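Fridge task, how are you splitting the two arms?
Student Projects > Household Challenge

pladar_kid
Joined: December
Posts: 5

Hi all, first year in our college's robotics club and I somehow ended up in charge of the fridge task. It's a two-arm setup, and the robot has to open the door, put something away and close up again. Our first plan had the left arm doing the shelves and the right arm doing everything on the door side. Sounded great on the whiteboard! Then we started running it and the arms spend half their time waiting on each other.

I've been leaning toward keeping the split anyway, left arm for the wire shelves and right arm for the door bins and any small stuff, and just fixing the timing.

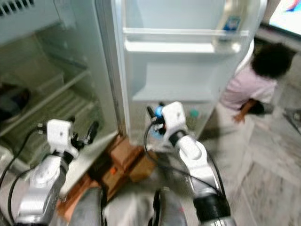
The part that bugs me most is the cables. They hang in big loops off both grippers and I keep worrying one is going to snag on a shelf bar when we reach in deep. Has anyone routed theirs along the forearm without losing wrist rotation? Our advisor, Sofia Zacharopoulos, wants a written plan before she'll let us touch the hardware again, so I'd love some opinions.

flomel
Keep the split. We did it that way last year and the waiting went away once we let the right arm start moving when the left one was clear of the door instead of all the way home. It was a two-line change and I felt pretty dumb.

Cables: Velcro straps, leave slack at the wrist, done.

gearsandgravy
Gonna disagree with flomel on the split. Fixed jobs per arm are fine until somebody puts the milk on the wrong side, and then your right arm is reaching across your left arm and everybody's yelling for the stop button. Let the planner pick whichever arm is closer. More work up front, yes, but you only write it once.

flomel
"You only write it once" lol. We had a team try that and they were still debugging it the night before the demo. A first-year club should go simple.

gearsandgravy
They had a bad collision model, that's a different problem. But ok, fair, if the deadline is close I'd go simple too.

destex_dan
What are you using for training runs? We logged 2,532 door pulls last semester and the thing that helped most was changing where the robot starts. Same fridge every time, but the base moved a little left or right. Before that it only worked if you parked it perfectly.

Also +1 on Velcro. Zip ties pinch.

pladar_kid
Whoa, we have nowhere near that many. We've been parking ours on a tape mark every single time so I guess that's going to bite us. Did you move the base by hand or script it?

destex_dan
By hand. Two of us shoving it and writing down nothing. I would write it down if I did it again.

psarras
Nobody's asked about wire shelves yet? Ours gave the depth camera fits, it kept seeing through the bars and deciding the shelf was one level lower. We ended up hard-coding the shelf heights. Ugly but it passed.

gearsandgravy
Hard-coding heights, oh no

psarras
It passed!!

pladar_kid
Ok so the plan I'm writing up: fixed split for now, early start for the right arm, Velcro, move the base around between runs. I'll measure the shelves tonight just in case. gearsandgravy, if you still have your arm picking code somewhere I'd like to read it, maybe for next semester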